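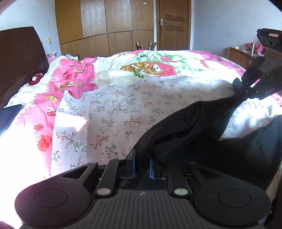 A quilt is a bed covering made of layers of cloth stitched together, usually a top, a middle layer of wadding and a backing. It differs from a duvet, a bag of filling kept inside a removable cover, and from a blanket, normally a single thickness of woven or knitted cloth.

Printed tops are common for everyday use. Small sprigs of flowers on a white ground are a long-standing pattern - cartoon animals are more often found on children's bedding.

Many cotton quilts can be washed at 60 degrees, though coloured prints keep better in a cooler wash. Lightweight summer quilts may have a filling of 400 grams per square metre or less. In warm weather a quilt is often used alone, with the duvet folded away.

See also: Bedspread, Coverlet, Patchwork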